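# The long wait for a short ingredients list

Melati Rondonuwu keeps her failed lipsticks in a shoebox. Some have gone grainy, some have sweated little beads of oil, and one deep plum has split down the middle like a dry log. She started making them in a spare bedroom in Wonville and now rents two rooms above a dry cleaner's in Clornesgate, where the first thing you notice is the smell of warm wax.

Her label, Dresier, sells four products: a lipstick, a tinted balm, a cleansing balm and a pressed cheek colour. Last year it took 1,556 orders, most of them for the lipstick. That is tiny by the standards of the trade. It is also as much as two people can pour, cool, check and pack in a year without working every Sunday, and she has done enough of those.

"People ask when the mascara is coming," she says. "It isn't. I don't know how to make mascara."

What she does know is wax. A lipstick is mostly oil held in place by wax, with pigment ground in. Too much wax and it drags across the mouth. Too little and it bends in a warm handbag. Most of the shades she has made use a blend of candelilla and carnauba, both plant waxes, with castor oil to carry the colour. The proportions change with the pigment. Reds behave well. Anything with a lot of white in it, which covers most pale pinks and nudes, tends to go chalky and needs more oil to loosen it.

She made 87 versions of the nude before she put it on sale. It is called Andreadis, after the street where her grandmother lived, and it still annoys her slightly.

"It looks pinker on the website than it does on me," she says. "I've changed the picture three times."

## Reading the label

Part of the appeal of small brands is the short list on the back of the box. Rondonuwu is cautious about this. A long list can be perfectly sensible, she says, and a short one can still give you a rash. Plenty of customers write to say they react to "chemicals" when what they mean is fragrance, and plenty of natural oils are strongly scented. Dresier leaves perfume out of everything, so the lipstick smells faintly of castor oil, a bit like crayons.

Her advice for anyone with touchy skin is dull and useful. Try one new product at a time. Put a little on the inside of the arm, leave it a day or two, then try it on the face. Keep the box until you've finished what was in it, so you can compare ingredients if something goes wrong.

She is firmer on dates. The small open-jar symbol tells you how many months a product should last once opened. Water-based products such as liquid foundation need preservatives to reach even that date, and a bathroom shelf over a radiator does them no favours. Wax and oil sticks keep longer, but the oil does turn in the end. If your lipstick smells like old nuts, throw it away.

## What it costs

The lipstick sells for £19. The case is the most expensive part, and the reason is quantity. The supplier's minimum order is 3,000, paid up front, and when the first delivery came the boxes filled the hallway. Safety assessment is the next big bill, and every shade has to be covered by one before it can be sold.

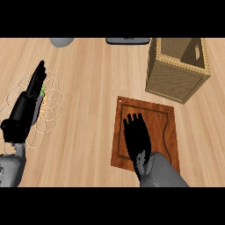
*Simulated view: two robot arms at a wooden surface.*

The mailing list has 3,923 names on it, and she writes to them herself every couple of months – usually a page on what has been poured, what has run out and what won't be back. December is the busiest month, when the cheek colour goes into a lot of stockings. She stops taking orders in the middle of it so that the last parcels arrive on time.

A brown red is next. She has been wearing the current version for a fortnight, through meals and a head cold, and thinks it needs a touch less wax. The older sample went into the shoebox in the spring. If the new one holds up over the summer, it will go on sale in the autumn at the same price as the others, in the same plain case.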